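Dosden opens Filthorpe site to gather handling examples

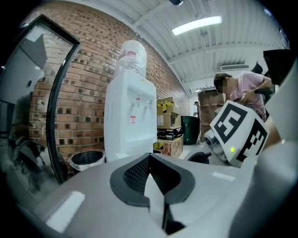

A seated operator with one of the hand-held grippers at Filthorpe.

February 25, 2021 — Dosden has begun recording everyday handling tasks at its Filthorpe site to train its Brarkard learning system. Staff carry out each task by hand with the grippers. The first set covers 84 tasks, with 200 recordings of each.

"We want ordinary work done by ordinary hands," said Oda Nordin, who leads the project.

Recording runs until July.

Contact: Tiago Correia, Dosden press office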